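Pusher arm, part 9

Quick one tonight. Ayantu needs the bench back at 8 so I'm typing this standing up.

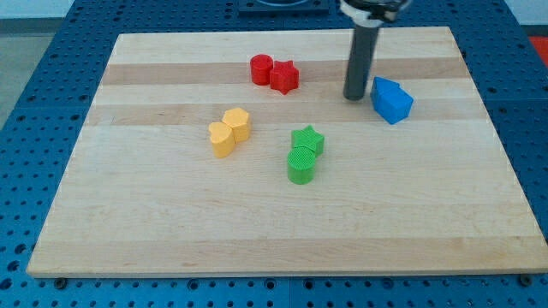
Where it's at

Board is bolted down finally. Last week it crept every time the rod leaned on a block, so all my positions drifted and I spent an entire evening blaming the camera code. Wasn't the code. Lemlem spotted it in like a minute, thanks Lemlem.

The rod is the plain one, rounded tip, no gripper. Just pushing. The goal is still the same - you type "put the red star next to the blue house" and it shoves things around til that's true. Reds paired up, yellows paired up, greens too. Blue house is on its own, and thats the next one to move.

What's bugging me

Stars. The points catch on whatever is next to them and the whole cluster spins. Cylinders are no better, they slide off the side of the tip if I'm even slightly off center. Slowed the moves way down, helps some.

Tip height is fussy too. Too low and it drags on the wood, too high and it rides up on the block. Still setting that by hand with a scrap of card.

Next

Record more pushes. Have over 400 saved but maybe 280 are any good. Also swap the cable at the collar before it gives out agian. Lemlem says she has a spare back in Tosville.

Ok bench time's up.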